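White haze on my table after oiling, do I have to sand it all off?

Asked by Emanuel Sima in Home & Furniture

Hi all, I bought a used table off a neighbor in August and gave it a coat of Stutus hard oil on Tuesday. Next morning there were cloudy, sticky patches near one end. I already went over it with 234 grit because the store was out of everything else. Is it ruined??

Answer 1
Just sand it. 400 grit, done.

Answer 2, from Abdul-Rahman Aryee
Don't sand yet! Sticky plus cloudy nearly always means too much oil left sitting on top. Put a little fresh oil on a rag, rub the patches until they loosen up, wait 7 minutes and then wipe like crazy with a clean dry cloth. Lay the rags out flat outside afterward, they can heat up and catch fire if you ball them up. I did the same thing to my own bench last year (way too much oil, went to bed, woke up to flypaper).

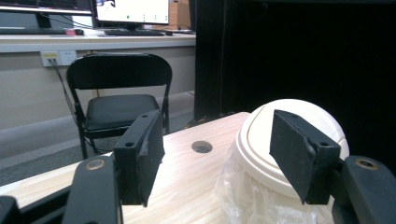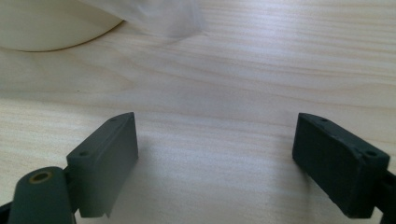
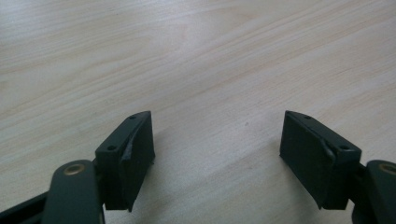 Color is the other thing to think about before you add more coats. Oil usually warms wood up, and some people hate that. If you want to keep a pale, matte look like the tabletop in my second picture, with the soft grain still showing, try a clear one on the underside first and leave it overnight.

Answer 3
Is it even solid wood? Oil won't soak into laminate. I wasted 64 dollars learning that.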